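Play kitchen corner – monthly safety check
Hiltley Family Center, Room 2
Done by: Martim Cardoso
Date: February 5, 2023
Marks: OK / FIX / WATCH / REMOVE. Comments after each line, please write something even if it's OK.

Sorry for the shorthand, did this between two other rooms.

1. TABLE AND CLOTH

Table steady, no rocking – OK
Pushed down on all four corners. Fine.

Green cloth lies flat enough for plates to sit level – WATCH
Wrinkles and fold lines again. It gets folded up wet from the wash and the creases set. Iron it or hang it, either one. A plate on a ridge slides when a kid leans in.

Cloth hang at the sides – OK
Nothing reaching the floor. January had it dragging on the door side, that's been fixed.

Carpet next to table, trip edges – OK
Seam is down. Baseboard clean.

2. PLAY FOOD

Each piece checked by hand, squeeze, bend, look for splits. Small parts cylinder for anything that looks doubtful.

Bacon strips – OK
Bent each one end to end, no white stress lines. Edges still smooth. Keep the spares in the clear dish so they dont end up under the lettuce.
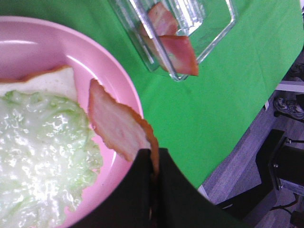 Lettuce – WATCH
The ruffly edge is where it'll go first. Tugged all the way round, nothing came off. Check again next month, same spots.

Bread slices – OK
Crust color not rubbing off on a damp white cloth. Did both sides.

Cheese square – OK
Corners a bit pointy but soft. Not a concern.

Tomato – OK

Hot dog bun – FIX
Seam at the back opening up, can get a fingernail in. Out of the box until glued and dry 24 hrs. Nogueira non-toxic glue only, the tube in the locked drawer. NOT the craft glue.

Anything not from our set – REMOVE
Found a grape from the Joler market set at the bottom of the box. Goes right through the cylinder. In the trash, parent notice not needed.

3. PLATES AND TRAYS

Pink plates, rim chips – OK
Ran a thumb all the way round the raised rim. Smooth.

Clear trays, cracks – OK, one comment
Hold them up to the window, you wont see a hairline crack lying flat on the green. Corners first. The ridges in the bottom hold crumbs and who knows what else so use the small brush, a wipe doesn't get in there. 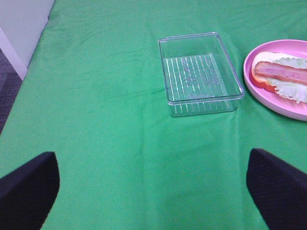

Trays stacked when not in use – FIX
They jam together and then somebody yanks. Paper towel between, or store side by side. Second time I've written this.

Trays used for sorting only, no water – OK
Water play has its own tubs.

Glass anywhere near the play food – see note
Anything thick and clear, tap it. If it rings it goes back to the adult kitchen shelf, I don't care how nice it looks. Staff please check before opening, takes two seconds.

4. CLEANING

Food pieces washed weekly – OK
Log signed. Warm water, dish soap, air dry on the rack. No dishwasher, the pink fades and the bread warps.

Plates and trays wiped daily – WATCH
Two days missing from the log. Probably done, just not signed. Sign it.

Disinfectant bottle labeled – FIX
Label half gone. Reorder from Zivavport is item 349, box of 40 labels, we have plenty of the bottles.

5. DURING PLAY

Sandwich building is the favorite right now so most of the wear is there. Stacks go on the plate, spare bread in the tray, everybody keeps their elbows. Older ones like it as tall as it'll go – fine, it's all light stuff, just keep it in the middle of the table.

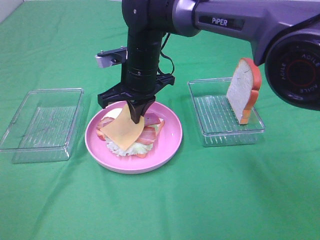

Pieces go in mouths – WATCH
Any piece that's been mouthed goes in the yuck bin right away and doesn't come back til washed. Bin needs a lid.

Real food at the same table – OK
None seen. Snack stays at the long table. Keep it that way, the play bacon fools the little ones.

6. FOLLOW UP

Glue bun seam
Iron or hang cloth
Lid for yuck bin
Labels
Tray storage (again)

Recheck these before the next monthly, no need to redo the whole sheet. Questions to me, ext. 222. Leave this copy on the clipboard, the office has thier own.

M. Cardoso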